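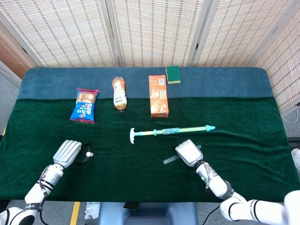 Green table cover in use, with a blue towel laid across the back of the table.

Skesari Table Cover, Deep Green

A soft cloth cover for rectangular tables, sold by Vuvex. The fabric has a short, slightly fuzzy surface that feels like velvet and hangs well over the front and sides. It suits a snack table, a craft table or a plain folding table that has seen better days.

The cover is cut oversized on purpose. Lay it flat for a full drop on all sides, or fold back one long edge and use the bare strip behind it for a towel or runner in a second color. A folded edge also gives you a straight line to work to when you set things out.

Details

Item number: 2519
Color: deep green
Length: 132 inches
Width: 60 inches
Fabric: polyester, brushed on one side
Edges: single-fold hem, matching thread
Care: machine wash cold, tumble dry low
Sold as: one cover, folded, in a paper sleeve

The towel, room divider, food, drink and sponge are not included.

Choosing a size

Measure the tabletop first, then add twice the drop you want to each measurement. A table 30 inches wide with a 15-inch drop on both long sides needs a cover 60 inches wide. If you plan to fold back the rear edge, take the depth of the fold into account twice. Customers with a square table should look at the Falard cover, which is the same fabric in a different cut.

Using the cover

Put the brushed side up. The nap gives a little grip, so light items such as snack bags and boxes are less likely to slide than they would on a bare, polished top. Bottles can still roll if you lay them down. Stand open drinks on a coaster or a tray.

The cloth will show soft wrinkles straight out of the sleeve. Most of them drop out overnight. For the rest, use a steamer from the back or an iron on the lowest setting with a thin cloth in between. Do not press the brushed side directly - it will flatten and leave shiny marks.

Cleaning

Brush off crumbs with a dry hand or a lint roller. Blot spills with a damp cloth and a drop of dish soap, working from the outside in. Keep the scouring side of a kitchen sponge away from the fabric. The plain foam side is fine for blotting.

Wash the cover by itself the first time. Deep green can give off some color in the first wash, and a light towel in the same load will pick it up. Skip fabric softener and bleach.

Shipping and returns

Orders leave our Ndung'u Street warehouse by 3 p.m. on working days. Covers can be returned unwashed, in the original sleeve, within 13 days of delivery. The December production run has a slightly wider hem than earlier ones; the finished size is the same.

For questions about fit or bulk orders, contact Wian Maluleke at the Vuvex sales desk and quote the item number.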